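Galería: las mesas de Drernavmont, vistas con un poco de desconfianza

Llevo tiempo oyendo que las mesas claras «agrandan» cualquier habitación. Lo dice el catálogo de Flaritz, lo repite Valbona Vidmar cada vez que viene a casa y lo repetía el vendedor de Drernavmont mientras me enseñaba la tarifa. No me lo creo del todo. Una mesa ocupa lo que ocupa, sea rubia o negra, y la mía mide lo mismo que la anterior.

En octubre me puse a mirar en serio las superficies de trabajo, con luz de día, que es cuando se les ven las vergüenzas. De los 143 comentarios que leí antes de decidirme, casi ninguno hablaba de reflejos. Todos hablaban de «calidez».

Tablero claro, luz de día

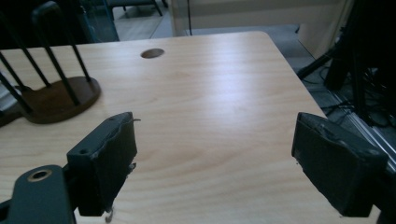

La veta es fina y recta, y cerca del borde delantero se aprecia muy bien. Hacia el centro el reflejo se la come en parte: una franja pálida que en el catálogo, claro, no sale. Al fondo, el pasacables redondo con su aro marrón oscuro, y a la izquierda una base ovalada de madera oscura con varillas negras. La base me gusta más que la mesa.

Sobre el pasacables

Ho-yin Kan sostiene que un solo agujero basta si uno se organiza. Puede ser. Yo tengo lámpara, pantalla y cargador, y sigo sin ver cómo se organiza eso por un único hueco situado atrás. En Bokon ofrecen otro por 80 euros más, montaje aparte. Me parece caro para un agujero.

Sobre el precio

Van Wijk me pidió 227 euros por un tablero parecido, sin patas. El conjunto completo de Flaritz, con cajonera y estantería a juego, se iba a 2.084. Pregunté qué justificaba la diferencia y me contestaron que «el conjunto». Sigo esperando una explicación mejor; si alguien la tiene, los comentarios están abiertos.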